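Divemby Tabletop Sorting Set
README and data card

Maintained by: Cakimside Household Activities Programme
Prepared by: Lurdes Mota
Reviewed by: Thodoris Alexiou
Date of issue: Tuesday, February 27, 2018

Summary

The Divemby Tabletop Sorting Set is a collection of recorded sorting activities carried out on a household table. Each activity begins with a small number of everyday items on the tabletop and two baskets to receive them. Items are placed in one basket or the other according to category. The set contains 273 activities and is intended for the study of how ordinary goods are grouped, labelled and put away in the home.

This document sets out the contents of the collection, the arrangement of the table and the conditions of use. It replaces the short notes distributed with the Simões pilot, which should no longer be cited.

Contents of the release

activities/ - one folder per activity, numbered in order of recording
items.csv - the item list, with the category assigned to each item
layouts.csv - basket positions and the wording of any label
notes/ - remarks entered by the supervisor at the close of each session
LICENCE.txt - terms of use

The item list has 30 entries. Item names are given in everyday words and in lower case. Colour is recorded in a separate column, and only where two items would otherwise share a name.

Table arrangement

All activities in the fruit series take place on a white table with rounded corners, set against a pale wall. Rectangular wicker baskets of matching weave stand to the left and right, with the items for sorting between them. The category name is handwritten on the tabletop in thin black letters beside the basket it refers to. In the layout used as the reference for this series, "fruits" is written next to the left basket, and a banana and a small red fruit lie in the middle of the table. A roll of yellow-green tape is also on the table and is entered in the item list under stationery. The left basket is empty, and a dark brown cylindrical item already lies in the right one.

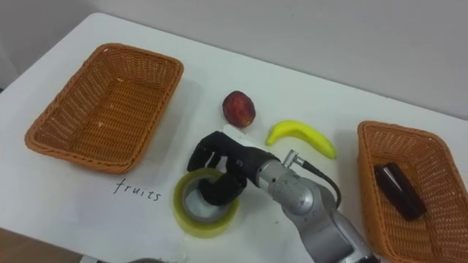

Categories

The release uses 2 categories per activity: the named category and a remainder. The remainder basket takes anything that does not belong to the named category, and no label is required for it. Reviewers should not infer a category for the remainder from the items it happens to hold.

Items that may reasonably be placed in either basket were discussed at the review in May and have been marked "open" in items.csv. Users who require a strict division may filter on this column. Tomatoes are marked open. Bananas are not.

Known limitations

Handwritten labels vary in size and neatness between sessions, and no attempt has been made to standardise them. Baskets were set down by hand and may sit at an angle to the table edge. Stray specks or crumbs in the baskets are not recorded as items.

In 15 activities the supervisor's remarks are missing. The folders have been retained - the item and layout entries for them are complete - and the absence is noted in the relevant row of layouts.csv.

The collection favours fruit and stationery. Crockery, clothing and cleaning products are held in the companion Drullis set, which follows the same naming rules but has its own licence.

Conditions of use

The set may be used for teaching and non-commercial research. Redistribution of individual folders is permitted provided that this README and LICENCE.txt accompany them. Altered copies of items.csv must be renamed.

Corrections

Proposed corrections should state the activity number, the file concerned and the wording sought. They are to be addressed to Lurdes Mota at the Cakimside programme office. Changes to category assignments also require the agreement of Thodoris Alexiou and will be listed in the next release.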